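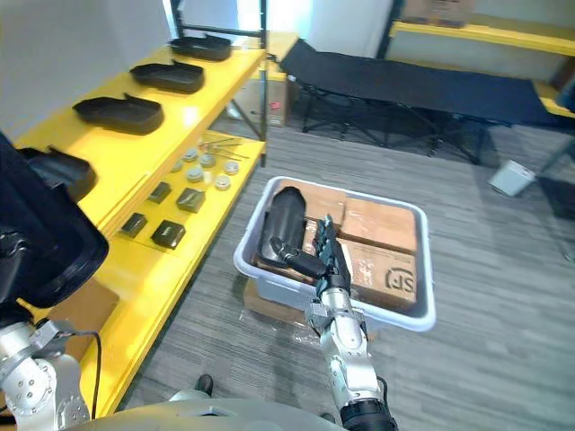
Section 2: Getting Flesia to play in time with your decks

So you've got Flesia installed and it makes a noise when you hit a pad. Great! Now we need to get the thing locked to the rest of your gear, which is the part I get the most mail about. I wrote Flesia as a drum sequencer for people who play tech house live over records and files, so clock sync is kind of the whole point of it. Set aside a quiet evening, put a track on that you know inside out, and follow along.

What you'll need

A laptop with Flesia already running (go back to Section 1 if it isn't), a DJ mixer with a spare channel, a USB lead that carries data as well as power, and headphones. If your mixer sends MIDI clock over USB, you're in luck. If it doesn't, skip down to the part on tapping in by hand.

Connecting the clock

1. Close Flesia. I know, you just opened it. It only looks for new MIDI ports when it starts up, and I haven't fixed that yet.

2. Plug the mixer into the laptop and switch the mixer on. Wait for it to finish its little light show.

3. Open Flesia and go to Setup, then Sync. Your mixer should be in the Clock Source list. Pick it.

4. Set Transport to Follow Clock Only. The other setting, Follow Start and Stop, is meant for studio sequencers, and with a DJ mixer it tends to leave you sitting there with no drums.

5. Play a track at 132 BPM, or whatever you've got that's close. The tempo box at the top of Flesia should turn green and settle within a bar or two. A flicker in the last decimal place is normal (all clocks wobble a bit), so please don't lie awake over it.

6. Load the pattern called Azevedo from the factory bank. It's a plain kick and a shaker with a couple of toms, and I picked it for setup because you'll hear any drift right away on the shaker.

7. Press Play in Flesia on the first beat of a bar, listening in headphones only. If you come in on the wrong beat, hold Shift and press Nudge to move the pattern over by one beat at a time.

Caution: Keep the Flesia channel fader all the way down until step 7 sounds right in your headphones. The toms are loud and the crowd will hear them before you do.

Setting the offset

Being at the right tempo and being on the beat are two different things. Audio takes a moment to get out of the laptop, and the result is that your kick lands a hair behind the record's kick. You get that hollow, flammy sound, like somebody dropping a pair of shoes.

1. Solo the kick in Flesia. It's the far left pad unless you've moved it.

2. Turn the low EQ on the record's channel to its normal position and bring both channels up in your headphones.

3. Open Sync Offset and turn the dial slowly to the left. The flam gets tighter, then the two kicks merge, then it starts to open up again. Go back to where they merged.

4. Press Store. The offset is saved with the audio device, so if you use a different sound card at the club it'll have its own setting, and you'll need to do this once for that one too.

Note: If the merged kick goes thin instead of fat, flip the Phase button on the kick pad. My friend Lefteris Zacharopoulos played a whole warm-up set at Parkbridge with his phase the wrong way around and couldn't work out where his bottom end had gone. The button got a lot bigger after that. 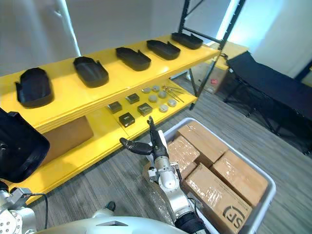 Yellow shelves, with black trays on top and small parts below.

Adding swing

Every new pattern starts with Swing at 50, meaning dead straight. For most tech house I'd leave the kick there and only push the hats and the percussion.

1. Hold the Swing key and tap the pads you want to loosen up. They light blue.

2. Turn the main dial a little at a time while the record is playing. Listen to the record's own hats and stop when yours sit in the same pocket.

3. Let go of the Swing key. The amount is kept with the pattern, and copying the pattern copies the swing along with it.

If you're playing over something with a tribal drum loop already in it, go gently. Two sets of congas with different swing on them will sound like a cupboard falling down the stairs - I've tried it so you don't have to.

Tapping in by hand

No clock on your mixer? You can still do this! Set Clock Source to Tap, then:

1. Tap the T key along with the kick for a few bars. Flesia averages your taps, so keep going if you fluff one.

2. Press Enter to hold the tempo.

3. Start the pattern on the first beat and correct it with the left and right arrow keys, the way you'd ride a pitch fader.

Caution: Flesia can't hear the record in Tap mode. If you change the pitch on your deck, the drums will carry on at the old speed until you tap again. 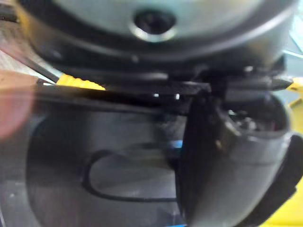
Can I record my drums and the record together in Flesia?
Flesia only records its own output, so for the full mix you'll want to take the record-out from your mixer into a separate recorder or a second program.

Saving your setup

Once you're happy, go to Setup and choose Save as Default. I'd also use Export to put a copy on the USB stick you carry your music on. The file is tiny, and it holds your clock source, your stored offsets and the pad layout. It doesn't hold your samples! Those stay in the folder where you put them, so copy that folder as well if you're moving to another laptop.

Note: Setups saved before the November update will open fine, but the old Drekavby kit has been renamed in the factory bank. If a pattern comes up silent with a question mark on its pads, press Find Kit and choose Drekavby Classic from the list. Save the pattern again afterward and the question marks will stay away.

Section 3 covers fills and drops, and how to put the mute groups on a foot switch.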